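Flullska (software)

Flullska is a grasp planning and execution package for robot arms that pick parts out of bins. It takes a depth image of a bin, proposes places where a two-finger gripper could close, checks each proposal against a model of the bin and the arm, and sends the best one to the arm's controller as a timed path. It was first written at the Afolabi workshop as an in-house tool and was later taken over by Brekov, which maintains it. The name has no known meaning and is usually written with only the first letter in capitals.

The package is mostly used for small rigid parts with flat sides, such as blocks, bars and short lengths of profile. It does not handle soft goods or bags.

History

Work on Flullska began as a set of scripts that moved an arm to fixed points above a bin and closed the gripper there. The scripts worked only when parts were laid out by hand in known positions. A perception step was added next, then a planner, and the three were joined under one configuration file. That layout has stayed in place through every later version, and some of the original file names are still in the source tree.

Version 2 was released on December 18, 2020. It replaced the older path generator, which moved the gripper in straight lines only, with a sampling planner that can bend the path around bin walls. It also changed the format of the bin model, so bin files from version 1 have to be converted with a separate tool. A bug in that tool swapped the long and short sides of any bin that was not square. A fix followed in January.

Structure

Flullska runs as four processes that pass messages to each other. The first reads the camera and cleans up the depth image. The second splits the image into regions and fits a box to each one. The third plans grasps and paths. The fourth, called the runner, talks to the arm and the gripper and decides what to do when a move fails. Any of the four can be replaced by a user's own program as long as it sends the same messages.

All four keep a shared log. The log records the image, the chosen grasp, the rejected grasps with the reason for each, and the joint positions during the move. A replay tool reads the log and steps through an attempt without the arm being powered.

Perception

Metal bins are a known difficulty. A bare metal floor reflects light unevenly, and the depth camera may return holes or false points where it does. Scratches and scuffed patches on the walls have a smaller effect, mainly in the color image. Flullska deals with this by storing a background capture of the empty bin and ignoring any point that lies within a set distance of it. The capture should be repeated if the bin is moved or if the lighting changes.

The background method has a cost. A thin part lying flat on the floor can fall inside the set distance and be dropped from the list of parts. The manual advises setting the distance to less than half the height of the thinnest part, and leaving it there even if a few false points get through. False points rarely form a region large enough to have a box fitted to them.

Color is used only to separate parts that touch. Two blocks of the same color lying side by side are often fitted with a single box, and the planner then proposes a grasp that is too wide for the gripper. The runner rejects such a grasp before any motion starts.

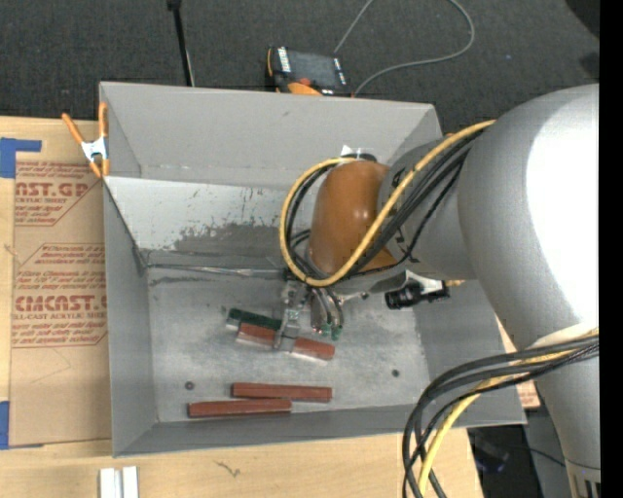 Grasp planning

For each fitted box the planner generates 234 candidate grasps by default. Most are from straight above, with the fingers closing across the narrow side of the part, and the rest are tilted. Long, thin parts are grasped near the middle where possible, so that they do not swing when lifted. Each candidate gets a score based on how well the fingers line up with the sides of the box, how far the grasp is from the center, and how much room there is around the fingers.

Room around the fingers matters most when parts lie close together at slightly different angles. A finger needs a gap to go down into, and a neighboring part may leave one on only one side. In that case the planner can shift the grasp along the part or, if the option is turned on, ask the runner to push the neighbor away first. Pushing is off by default.

The collision check covers the bin walls, the table, the gripper and the last three links of the arm. Cables are not modeled. Users with cables running along the outside of the wrist are told to enlarge the wrist shape in the arm file and to limit the rotation of the last joint, which otherwise may turn far enough to pull a cable tight. The same applies to clamps or fixtures on the rim of a bin - they have to be added to the bin file by hand as plain boxes, or the planner will treat the space as free.

Control

The runner sends joint targets to the arm at 100 per second. During the last part of the approach it switches to a slower mode and watches the force estimate. If the force passes a limit before the target height is reached, the arm stops, rises a short way and reports a contact. The planner then lowers the score of that grasp and its close neighbors and tries another.

After the gripper closes, the runner compares the finger opening with the expected width of the part. A difference larger than the allowed amount is logged as a failed grasp, and the gripper opens again before the arm leaves the bin. This check cannot tell a correct part from a different part of the same width.

Testing

Brekov tests each release on a fixed set of 330 recorded bin images and then on an arm. The recorded images catch errors in perception and planning but say nothing about contact, so the arm test is run even for small changes. Longer runs of 3,000 attempts are done before a major version. Results are published with the release notes, including the failed attempts sorted by cause.

Related software

Famia is a separate labeling tool that reads Flullska logs. It lets an operator mark the true position of each part in an image and compare it with the fitted box. It is often installed together with Flullska but has its own release schedule, and versions of Famia older than the change in bin format cannot open newer logs.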